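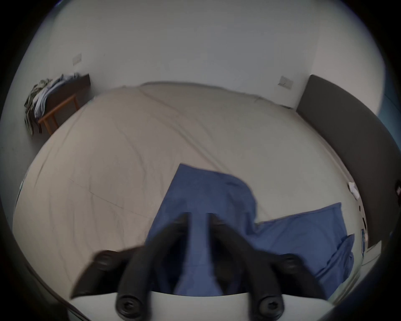
Site Checks: Hand-Held Collection

Pre-session safety and equipment checklist, bed and linen tasks
Site: Ojala unit, bedroom
Equipment: Brorix hand-held grippers, left and right
Task set: Dallanska, cloth pick-up and fold
Checked by: Botond Takács
Month: January

Mark each line OK, FIX or N/A. Anything marked FIX needs a comment. If a line in Part B is marked FIX, the gripper stays out of use until the line is cleared and initialled.

PART A - ROOM

A1. Walking space beside the bed clear of bags, shoes and cables
FIX, cleared before start
Comment: Charger lead was across the floor near the door. Moved to the hallway outlet. Please don't run it back through the doorway, even for a quick top-up.

A2. Demonstrator can step back one full pace without looking
OK

A3. Fitted sheet secured at all corners
OK
Comment: Sheet is wrinkled but holding. I have not asked for it to be pulled flat. The task notes allow a wrinkled sheet and the finished robot will meet plenty of them. The corners are what matter here. If a corner lets go mid-pull, the demonstrator tends to lunge after it.

A4. Task cloth free of pins, tags, zips and loose threads
OK
Comment: Blue cloth checked by running it through both hands. One loose thread trimmed.

A5. Small items on the bed noted
FIX, left in place by agreement
Comment: There is a small white sock at the headboard side, and other bits and pieces along that edge. I would normally clear them. Collection wants the bed as people leave it, so they stay, on the condition that nothing hard, sharp or breakable is among them. Anything like that comes off before the first take.

A6. Clothing pile in the corner stable
OK
Comment: Soft items only. Out of reach from the working side. Don't add to it during the session.

A7. Lighting steady, no flicker on the preview
OK

A8. Door open or unlocked, second person within earshot
OK

PART B - GRIPPERS

Do this part with the unit switched off, then repeat B4 and B5 switched on. Left and right units are checked separately and each gets its own line in the log.

B1. Outer hinge screws snug
Left: OK
Right: OK
Comment: Finger-tight is not enough. Use the short driver in the lid of the case. Stop when it resists. They thread into plastic and two of the older arms were ruined by people leaning on the driver.

B2. Linkage arms free of cracks
Left: OK
Right: OK
Comment: Right unit has scuffs and small white flecks of wear on the upper surface of one finger. I went over it with a torch and a fingernail and found no crack. It is cosmetic for now. Recheck at every session and note it if the flecks spread toward a joint.

B3. Base plate free of chips, sharp edges and tape residue
Left: OK
Right: FIX, cleared
Comment: Old tape residue where the thumb sits. Cleaned off with a damp cloth.

B4. Fingers close evenly and tips meet
Left: OK
Right: OK
Comment: Open and close slowly, then at working speed. Listen as well as look. A click at the end of travel usually means a hinge screw has backed off.

B5. Fingers open fully when the trigger is released
Left: OK
Right: OK
Comment: This is the line people skip. A finger that stays shut on fabric will pull the demonstrator forward when they go to straighten up. If it sticks once, it fails.

B6. Camera mount tight, lens clean
Left: OK
Right: OK

B7. Battery above 46 per cent
Left: OK
Right: FIX, swapped
Comment: Right unit was under at the start. I know it will run lower than this. The limit is there so that nobody changes a battery halfway through a fold with one hand full of cloth.

B8. Wrist strap fitted and used
Left: OK
Right: OK

PART C - DEMONSTRATOR

C1. Rings, bracelets and watches off
OK

C2. Sleeves close-fitting or rolled above the elbow
OK

C3. Any soreness in wrist, elbow, shoulder or lower back reported before starting
OK, none reported
Comment: Ask out loud. Don't hand over the form and wait for a signature.

C4. Takes limited to 20 minutes, followed by a break with both grippers put down
OK
Comment: Put down means on the table or in the case. Holding one while scrolling a phone with the other hand is not a break.

C5. Bed height suits the demonstrator
FIX
Comment: Bed is low for anyone tall. The far half of the mattress can't be reached without bending from the waist. Working rule for this room: one knee on the mattress is allowed, both feet off the floor is not. If the cloth ends up past arm's reach, stop the take, walk around if there is room, or bring it back by hand and start again. I have asked Dreleck whether the next site can have a higher bed.

C6. Demonstrator knows the stop word and has said it once
OK

PART D - DURING THE SESSION

D1. Approach the cloth from above with fingers open, and slow down over the last hand's width
OK
Comment: Mostly good. Early takes were too quick and the tips dug into the mattress. That loads the hinges, and it teaches the robot to press harder than it needs to. A machine arm copying that movement won't have the give of a human wrist.

D2. No bare hand inside the fingers while a take is running
FIX, spoken to
Comment: Demonstrator reached in once to free a bunched fold. The Brorix won't break a finger but it will pinch. It also spoils the take, as the log shows the cloth moving with no gripper action behind it. Stop, mark the take as bad, fix the cloth, restart.

D3. Grippers kept apart when both are over the cloth
OK
Comment: One light knock, no damage. Rechecked B1 and B2 afterwards and initialled.

D4. Unused gripper rested flat, fingers closed
OK

D5. Bad takes marked at the time
OK
Comment: 119 takes logged, 14 marked bad. Most of those were dropped corners. Dropped corners are not a safety matter and I list them only so the numbers agree with the collection sheet.

D6. Room rechecked after each break
OK
Comment: A1 and A5 only. It takes less than a minute.

PART E - CLOSE OUT

E1. Both grippers off, wiped and back in the case
OK

E2. Batteries out and on the charger in the hallway
OK

E3. Scuffs, knocks and sticking recorded in the log
OK

E4. Room left as found
OK
Comment: Owner of the unit is happy for the bed to be used as is. Please still take the blue cloth off at the end and fold it by hand.

Result: passed with comments. One item open (C5).

COMMENTS ON THIS CHECK
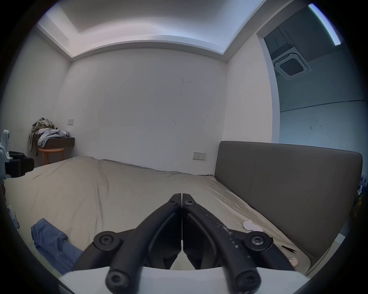

Shanthi Bepari asked whether line A5 should be marked FIX at all if the items are meant to stay. Her view was that a reader skimming the form will see FIX and assume somebody dropped the ball. She suggested a fourth mark, ACCEPTED, with initials beside it. She also wanted to know if the same knee rule in C5 applies when the demonstrator has a gripper in each hand, given that there is no free hand to steady yourself with.

Botond Takács: Fair on A5. I'll use ACCEPTED from the next check and leave this form as it stands so the record isn't altered after the fact. On the knee rule, no, it shouldn't apply with two grippers. I wrote it with one in mind. With both hands full, both feet stay on the floor and the cloth starts closer to the near edge. I'll put that in as C5b.

Shanthi Bepari: Thanks. Starting it closer changes the data a bit. We will have very few two-handed folds from the middle of the mattress.

Botond Takács: Then they can come from the next site if the bed is higher. Or do the far-side ones by remote control with the arm on its stand, and the operator sitting down. I'd sooner have a gap in the set than someone face down on the bed holding two grippers.

Shanthi Bepari: Remote sessions are slow for cloth. It took me the better part of a morning to get a handful of clean folds last time, and my neck was sore from looking at the monitor. If we go that way it needs its own Part C. Chair, screen height, breaks.

Botond Takács: Agreed. Send me what hurt and I'll draft it.

Comment left without a name: Could B1 say which driver? There are two in the lid and the longer one slips on the round heads.

Botond Takács: The short one with the grey handle. I'll take the long one out of the case.

Comment left without a name: Also B5, how many times do we open and close? I've been doing it once.

Botond Takács: Five times empty, then five times with a bit of the cloth in it. Sticking nearly always shows up with fabric in the tips. I'll add it to the line.

Changes for the next version of the form
A5 - new mark, ACCEPTED, with initials
B1 - name the driver
B5 - five empty, five with cloth
C5b - two grippers, both feet on the floor
Part C (remote) - new, draft to come from Botond with notes from Shanthi

Old copies of the form can be used up for the rest of January as long as the changes are written in by hand.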